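Hutenmont Play Library, shapes and sorting group
Notes of meeting 2023-10-06

Present: Viorica Đorđević (chair), Shiyu Qiu (notes), four from the Rai branch. Flurngate sent apologies, late again.

1. Last time
September notes ok. One fix, the storage room is 101 not 110. Key still sticks, Viorica to ask for a new one.

2. Block sets
Long talk on this. Question was whether to keep the 3D-printed style or go back to painted wood. Rai like the printed ones, colors are strong and kids tell them apart fast. Shiyu worried about the ridges on top, harder to wipe down. Viorica says a soft brush does it, she has done a whole tub in the sink.

Agreed: stay with eight to a set, two each of green, blue, yellow and red. Different shapes within a color is fine and is the point realy, so a child can sort by color first and then get asked about shape. Green star and green cylinder to stay together in any set we lend. Same for blue triangle and blue cube. No swapping between bags.

Rai asked for a second star in red. Parked.

Boards: light maple slab is the one to go with. Big enough to spread the whole set and still have room to push things about. Grain is busy but the bright colors show up fine on it. Thick front edge, good for little hands to hold on to. Mistach can do more of the same, quote no. 2349, Shiyu has it. Oil not varnish.
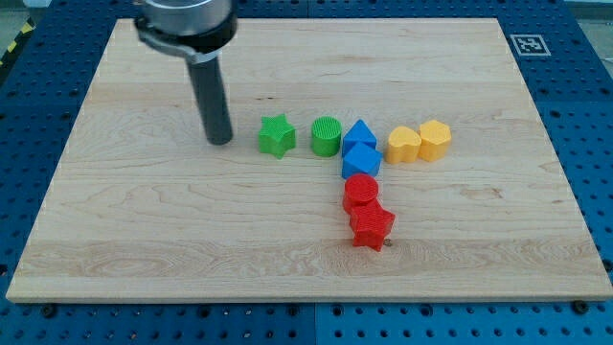

3. Lending bags
Old drawstring bags are done for, two came back split at the seam. Zip bags next, see-through if poss. Label goes inside the flap this time. Catalog number for the new set is 3638, please use it on the slip AND the bag.

Returns: whoever takes it in lays the set out on the board before signing. Pairs by color, quick look, back in bag. Should take a minute. Rai have been skiping this, they know.

4. Activity cards
Draft cards passed round. "Find the one with points" liked by all. "Which is tallest" dropped, caused arguments. Viorica to rewrite the star card in bigger type. Flurngate were meant to bring the drawings, didn't, Shiyu to chase.

5. AOB
Shelf by the door wobbles. Nothing heavy on it till fixed.
Tea money, see Shiyu.

Actions
Viorica: key, star card, brush for Rai
Shiyu: Mistach quote, chase Flurngate, order zip bags
Rai: lay out sets on return, every time

Next meeting same room, date to be emailed.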